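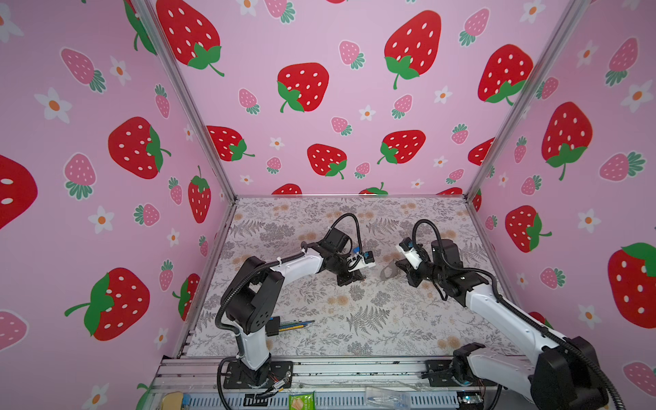
Strawberry wallpaper, both arms in

Topic: Strings for a short scale bass?

kobori_kid
Picked up a second-hand Skasholm short scale last month and the E string sounds like a wet sock. Everything else is lovely! Is it the strings or me? I've got 30 quid to spend, if that helps.

CyrilFairclough
Flats, every time. I put Nistatix flats on mine and haven't touched them in 600 hours of playing (yes, I keep a notebook). Lovely thump, no squeak.

lowendlil
Sorry Cyril, can't agree. Flats on a floppy E just make it duller. I'd go for Bakness rounds in a heavier gauge - you get the tension back and you can still roll the tone off if you want thump.

CyrilFairclough
Heavier gauge means filing the nut, Lil. On a Skasholm I wouldn't.

lowendlil
Mine went straight in, no filing. Maybe they changed the nut at some point?

kobori_kid
Serial number starts 1010 if that means anything to anyone. It's got rounds on now, and they look ancient.

CyrilFairclough
Same as mine then. Measure the slot before you buy anything.

kobori_kid
Will do. Leaning towards Lil's rounds, sorry Cyril - I'll post a clip once they're on.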